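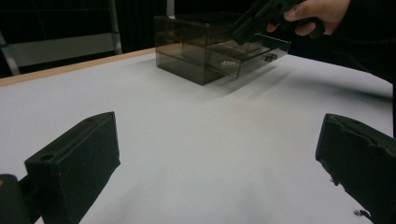

Home - Posts - Notes - About

Filtering poses before training

I spent most of July on the step between recording and training. The recordings come in as wrist video plus a pose track, and the policy only ever sees what survives the filter. My old filter was one rule: if the tracker jumped more than a set distance between two frames, throw out the whole episode. It was quick to write and it cost me a lot of good data.

The drawer task made this clear. Out of 2000 episodes, the old rule kept 593. When I went through the rejects, most had one bad stretch of a few frames, usually with the camera close to the box. The tracker wants corners and texture. Smoky see-through walls on a plain white table give it very little of either, and reflections make it worse by moving when the camera moves.

The new version works on segments. It marks the bad frames, widens each gap by 8 frames on both sides, and checks whether the poses before and after agree with the inertial data. If they do, the gap gets filled and the episode stays. If they don't, the episode is cut at the gap and the longer half is kept, as long as it still has a full pull in it. That brought the count up to 704 complete episodes, plus a pile of partial ones I haven't decided about.

That is a smaller gain than I wanted. The rest of the losses are a different problem - the clocks on the left and right grippers drift apart, and by the end of a long session the two tracks no longer line up. Rinodach, my sync tool, only corrects the offset at the start. I need it to fit a slope too.

I also moved the viewer over to Lakard. It draws both tracks over the video and colors the filled gaps orange, so I can scrub straight to them. Loading is slow with long sessions, and it forgets the zoom level every time I switch episodes. I can live with that for now.

Next is the clock fix, then a training run on the 704 alone against a run with the partials added. I have kept the control side the same for both, with the same action chunk length and the same gripper width limits.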